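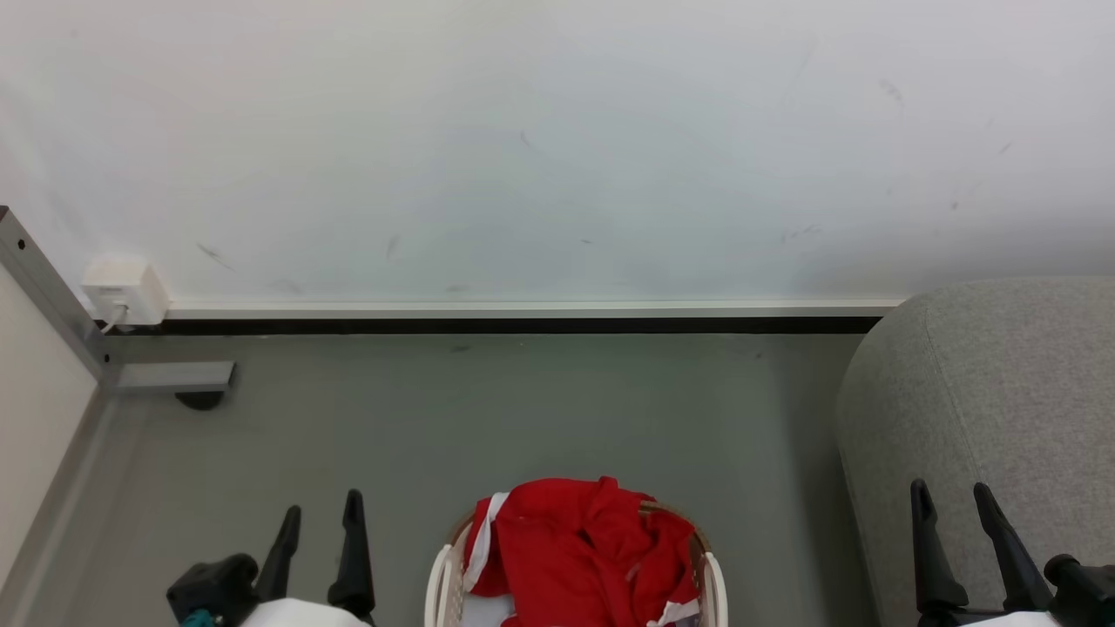
Notes for Session 4: Teaching by Doing
Posted September 10, 2026 by Genowefa Walczak
14 comments · 31 shares

Okay, so last time we left off with the difference between telling a robot what to do and showing it. I promised we'd get into the showing part properly, and then I spent half the session on calibration. Sorry! Read these before you come to the lab and we'll catch up.

There are two ways of showing we care about in this course. The first is hand guiding, where you take hold of the arm and move it through the job yourself. The second is remote control (teleoperation, if you're reading the papers), where you move something over here and the robot's arms copy you over there. Our laundry work is all done the second way. I like hand guiding a lot for simple one-arm stuff, but try holding two arms, opening two grippers and keeping your own elbows out of the camera view. I tried it in April and I don't recommend it.

The rig we use is the one from Lotach, with the leader handles. You squeeze the handle, the fingers close. You open your hand, they open. That part takes a minute to learn. What takes longer is getting used to looking through the robot's eyes. You'll want to look up at the real basket over the top of the screen. Please don't! If you steer by what you can see from your chair, you're using information the robot won't have later, and your demonstrations end up full of moves that make no sense from its own view. Work from the head camera and nothing else.

The basket task

We start every episode the same way. Basket on the floor between the two grippers, both grippers open, clothes piled in. Then you press record, wait a beat, and go. The red garment with the white stripe is the one I want everybody to begin with, for a boring reason – it stands out from the gray floor and the white wall, so you can tell at once whether you've got it or you're pinching air. Once you're comfortable we move on to the gray and white things, and you'll miss the red one very much.

The goal is to lift one item clear of the rim and lay it on the floor beside the basket. No folding yet. I know some of you want to fold. Folding is Session 7.

A few things I keep repeating, so let me just write them down:

Go slower than feels natural. The recorder is happy with slow. It isn't happy with you lunging at the sleeve, missing, and lunging again.

Come down from above. The sides of the basket have slots in them, and a fingertip that wanders into a slot will drag the whole basket along with it. If that happens, stop, back out the way you came and mark the episode.

Don't fix your mistakes in secret. If you drop the cloth, pick it up again and keep recording. Those recoveries are gold. Urszula Śliwiński's group at Wedham threw all of theirs out the first year, and she told us their robot would drop a shirt and then carry on, very politely, placing nothing on the floor. They keep them now.

Use both hands, but one at a time to begin with. Get hold of the item with one gripper, lift until you can see where it hangs, then bring in the other if you need it. People who go in with both at once mostly end up playing tug of war with themselves (fun to watch, useless to learn from).

How many do we need?

Each pair records 25 episodes for this session. Keep each one under 90 seconds, and if you're still digging at the 60 mark with nothing in the fingers, end it and label it as a failed grasp. Across last year's class we finished with 328 usable episodes, and that was enough for the trained policy to get an item out of the basket more often than it didn't. It was hopeless at anything lying flat on the bottom. I'd love more bottom-of-the-basket examples this year, hint hint.

Between episodes, change something. Shake up the pile, turn the basket a little, put a different item on top. If all your episodes look alike, the robot learns one pile of laundry very well and no others.

Files and write-up

Episodes save to your pair's folder in Brernalo on their own, but the labels don't! You have to hit submit on the label page. I lost an entire afternoon of somebody's work that way and I still feel bad about it.

For the write-up, a page is plenty. Pick one episode that went well and one that didn't, watch both back, and tell me where your hands started doing something different. Read the Oyelaran chapter on demonstration quality first, or at least the second half of it – the first half is mostly notation and you can come back to that once we get to training.

Bring questions about lag. I know there'll be questions about lag.

14 comments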